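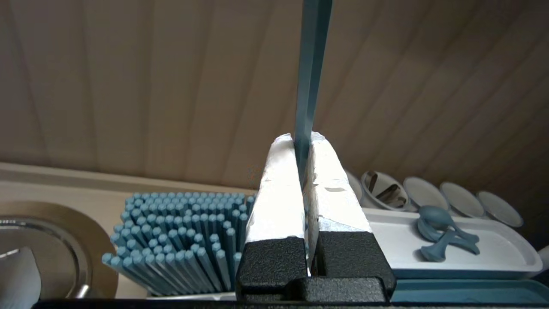 The gripper with one of the blue-green pieces, beside the chopsticks and the white bowls.

Kitchen staff at the Wileritz canteen in Lindsay have been sharing their counter with a robot arm since January, and most of them seem rather fond of it by now. It sorts and lays out utensils for over 615 lunches a day, a job that used to keep three people busy until well past 9 in the morning.

Joonas Lehtinen, who runs the kitchen, says all seven of his team have kept their hours and now spend more of them cooking (the soups are much better for it!). Ezequiel Bravo still checks every tray himself before the doors open, and says he rather misses the chatting that went with the sorting.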